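4.2 Penalty shootouts and extra time

Of the 671 knockout matches in the Altiva set, most ended inside 90 minutes. We drop those here. What is left is the matches that went to 30 minutes of extra time, plus the ones settled on penalties. Shootout kicks coded by hand, 13 coders, each kick seen by at least 2 of them. Disagreements went to T. Peeters for a final call.

Coding fields were kept short: kick order, kicker's foot, side of goal, keeper's first move, outcome. Run-up length was dropped early — the camera angles in the older broadcasts did not allow it. Substitutions made in the last few minutes of extra time are flagged, as these players are often brought on only to take a kick.

Agreement was high for outcome and side, lower for keeper's first move. Coders said the hard cases were keepers who feint before the kick. We kept those in the data but ran the models with and without them. No change in sign for any of the main terms.

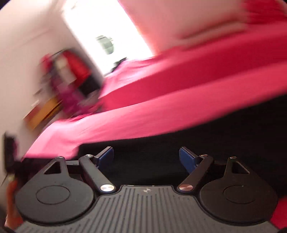
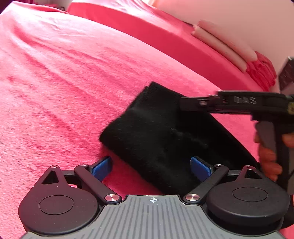
Figure 3. Two views with the ribbed gray plate of the hand-held gripper; pink blanket in the second.

Fatigue was the harder thing to measure. Distance covered was only availble for the matches in the Vorker feed, so we use minutes played in the previous two weeks as a stand-in. Crude, but it can be had for every player. Goalkeepers left out of this part.

Main result: players with more recent minutes missed more often, and the effect sits mostly in the later kicks. First kickers show almost nothing. This fits with Talebi's reading that teams put their safest taker first, so there is little room for fatigue to show up there. It does not fit so well with the Mandent model, which predicts a flat effect accross all five kicks.

Home teams — no clear edge once the matches were level after extra time. Same for the side that scored last in open play. We had expected some carry-over from a late equalizer and did not find it. To check, we drew 2,000 bootstrap samples by match; the interval includes zero in both cases. Full tables are in the appendix. Group stage draws are taken up in 4.3.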